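Part 4 of the Brindthorpe bench guide. Revised 9/12/23 by Maiara Medeiros. Replaces the notes Teun Wuyts sent round in March.

## 4. Running the cube transfer trials

This section covers the plate-to-pot task used to compare the two control policies, Drilano and Brenia. Calibrate the arm first (section 3). Each policy gets 60 trials, run in blocks, with a change of policy between blocks. The order of blocks is on the run sheet and should not be altered on the day.

### 4.1 Setting out the bench

1. Lay the blue cloth over the table and pull it as flat as it will go. Small ripples at the back edge are fine. Ripples under the plate are not.
2. Stand the arm at the back of the table, with the plate on the left and the black pot on the right. Leave a strip of bare cloth between them.
3. Turn the pot so that its wire handles point left and right.
4. Run the cables off the back and left side of the cloth. Check that none of them crosses the space in front of the arm.
5. Put the green cubes in the well of the plate. They should not be stacked, and none should rest on the rim.

**Note:** The plate is glossy and picks up a bright patch from the overhead light. Leave the lighting as it is. Both policies were trained with the glare present, and Florencia Toledo's earlier runs with a shaded lamp can't be compared with ours.

**Caution:** Keep your hands off the cloth while the servos are powered. The elbow swings lower than you would expect on the way back from the pot.

### 4.2 Running a trial

1. Load the policy and wait for the arm to reach its rest pose.
2. Start the log, then the policy. The order matters: a log started late loses the first approach and the trial has to be thrown out.
3. Stand back and let it work. Do not straighten a cube that has been nudged, even if the arm has missed it more than once.
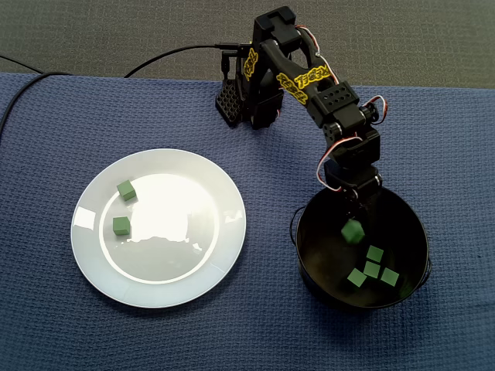 4. Mark each release on the run sheet as it happens. A release counts when the gripper has opened over the pot and the cube comes to rest inside. A cube that lands on the cloth is marked D and left there.
5. If the arm closes on nothing, mark E. After 4 empty grasps in a row, stop the trial and enter it as a stall.
6. Stop the log once the arm has gone back to rest with nothing left on the plate, or at the time limit set in the config file.

**Note:** Watch the wire loops at the elbow and wrist. If one catches, press stop and enter the trial as void. Void trials are repeated at the end of the block – they do not count as failures.

### 4.3 Scoring

A trial is scored complete only if every cube is in the pot and the plate is bare. How the cubes lie in the pot makes no difference. Touching, tilted or up against the wall are all accepted.

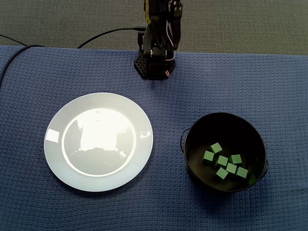

*Figure 4.2. A complete trial: plate empty, all seven cubes in the pot.*

Partial trials are scored by the number of cubes moved. Enter the raw number, as Jeferson Camargo's script works out the fraction itself and will reject a decimal.

In the pilot, Drilano stalled in 11 trials and Brenia in 2. Most of the Drilano stalls came late in the trial, with few cubes left. We do not yet know if this is down to the policy or to the glare, so please write down where on the plate the last cube was when the arm stalled.

### 4.4 Between trials

1. Cut servo power before you reach in.
2. Tip the cubes out of the pot by hand and return them to the plate. Do not copy the last layout.
3. Wipe the plate with a dry cloth after each block.
4. Copy the logs to the Sales folder on the shared drive and initial the run sheet. Arnaldo Tavares checks the two against each other before anything goes into the results table.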